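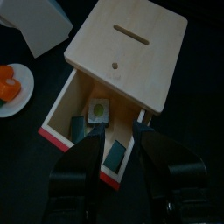 蓋を少しずらした木の箱

投票箱の冬

2020年3月4日　文:ティーナ・ヘイスカネン

ハノフの村では、雪崩が来る年には山が前もって知らせる、ということになっている。ベネディクト・チューラーはその話を三十二年間信じなかった。信じないまま測候小屋の番をつとめ、信じないまま年を取った。

「知らせる、とは具体的にどうやって」
「音がするのよ」とハンネローレ・アウアーは言った。「低いのが。夜中に」
「風だろう」
「風じゃないって、聞いた人はみんな言うわ」
「風だと思った人は、わざわざ言いに来ないからね」

ハンネローレは宿屋の女主人で、言い負かされても顔に出さない。黙ってスープの皿を置き、窓の外を顎で示した。広場にもう人が集まっていた。谷の下へ避難するかどうかを、今夜、村じゅうで決めるのだという。決めるといっても、紙に「出る」か「残る」と書いて木の箱に入れるだけである。箱は昔から役場にあるもので、誰が作ったかについては説が三つあり、ベネディクトはどれも疑っていた。

話の出どころはセヴェリン・ルフティだった。羊飼いの、まだ若い男で、昨夜の二時に山の音を聞いたと言った。どんな音かと訊かれて、大きな獣が寝返りを打つような、と答えた。ベネディクトは手帳を開いた。二時の風は北西、やや強し。彼自身はその時刻に起きていて、湯を沸かしていた。何も聞こえなかった。もっとも、やかんは鳴っていた。

「あんたは測ったんだろう」と、広場で誰かが声をかけてきた。「雪はどうなんだ」
「積雪は百六十五センチ。例年よりは多い」
「じゃあ危ないのか」
「多いと言っただけだ」
「危なくないのか」
「そうも言っていない」

人々は嫌な顔をした。ベネディクトにも気持ちは分からないではなかった。だが、斜面の奥の層がどうなっているかは、掘ってみなければ分からない。掘りに行ける天気ではなかった。分からないことを分からないと言うために給料をもらっているのだと、彼は長いあいだ自分に説明してきた。近ごろは、その説明のほうも少し怪しいと思っている。

役場の中は混んでいて、濡れた毛織物のにおいがした。ヘイミッシュ・ストラカンが入口で紙を配っていた。よその国から来て水車小屋を買った男で、村の言い伝えを誰よりも熱心に信じている。
「私の故郷の湖にも、こういう話がありましてね」
「当たったのか」
「何がです」
「その、湖の話は」
ヘイミッシュは少し考えた。「当たるとか当たらないとか、そういう話ではなかったように思います」
「便利だな」

ベネディクトは紙を受け取り、壁ぎわに立った。書けない。「出る」と書けば、根拠もなしに老人たちを夜道へ送り出すことになる。峠の下の橋は凍っていて、去年もそこで荷車が一台落ちた。「残る」と書くのも同じくらい根拠がなかった。手帳をめくってみたが、数字は昼間見たときと同じところに並んでいた。

前のほうで、セヴェリンが紙を入れていた。手が震えている。嘘をついている人間の手かもしれないし、怖がっている人間の手かもしれない。ベネディクトはこれまで何人もの「聞いた」者を見てきたが、見分けられたためしがなかった。
「おい」と彼は呼んだ。「羊はどうしていた。音のしたとき」
「羊?」
「騒いだか」
「いや」とセヴェリンは言った。「寝てた。一頭も起きなかった」
「それは誰かに話したか」
「誰にも訊かれなかったから」

ベネディクトはそれを手帳に書いた。羊、騒がず。書いてから、羊が雪崩に気づくという証拠もないことに思い当たり、余白に疑問符をつけた。

結局、彼は白紙のまま入れた。ハンネローレが見ていた。
「それがあなたの意見?」
「意見がないという意見だ」
「橋に砂を撒きに行くくらいはできるでしょう。どっちに決まっても」

開票の結果は、わずか六票の差で「出る」だった。歓声も不平もなく、人々は荷物を取りに帰った。ベネディクトは砂の袋を橇に積み、提灯を持って先に下りた。ヘイミッシュが頼みもしないのについて来て、橋の板に砂を撒きながら湖の話の続きをした。長い話で、途中で怪物の色が変わった。指摘すると、二匹いるのだと言う。

明け方までに、村の者はみな橋を渡り終えた。転んだのはベネディクトひとりである。

その冬、山は落ちなかった。五月になって雪が消えると、村では、山が知らせをくれたのに皆が従ったから山も思いとどまったのだ、という話になっていた。ベネディクトは酒場でそれを聞き、反論を四つほど思いついて、一つめを口にしかけた。向かいでセヴェリンが、困ったような顔でこちらを見ていた。
「なあ」とセヴェリンは小声で言った。「あれ、やっぱり風だったのかな」
「知らん」とベネディクトは言った。「俺はやかんの音しか聞いていない」

彼は翌朝早く斜面に登り、残った雪を掘ってみた。底に、ざらめのようにもろい層が指二本分の厚さであった。冬のあいだもこうだったのかどうかは、もう調べようがない。彼は厚さを測り、書きとめ、少し迷ってから、また疑問符をつけた。

最近の掲載作
・オトドゥム駅の忘れ物
・サボー夫人は手紙を読まない
・十六番目の井戸
・エルタンスの灯台守、あるいはその弟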